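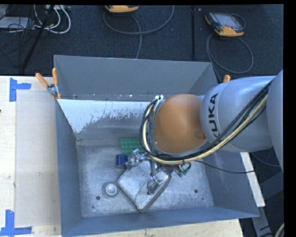

Arm over the gray bin, cables looped at the orange cover.

November, 4 pm

Hammer gun from the Benkirane lot, left lock. Hammer falls and stays down on the striker, no rebound at all. Right lock rebounds fine and catches at half bent.

Stripped the left one. Mainspring is intact but the short upper limb has been stoned down at some point, so it never reaches the heel of the tumbler. Right-hand spring measures 11 thou thicker at the same spot. Somebody also filed the tumbler heel, not badly.

Options: weld up the limb and re-temper, or make a new spring. Leaning to new. Trisine has blanks, around 24 dollars each – order two, I broke the last one.

Sear nose is good. Bridle screw is a replacement, wrong thread form, holds for now. Plate cleaned with Sulico and a brass brush, engraving left alone. Lock number 68 inside the plate, same on both, so they started life together.

Striker on that side is peened over and sticks. Turn a new one before refitting the lock.

Taker job still waiting on its top lever spring. Needs 4 more pins for the fore-end as well.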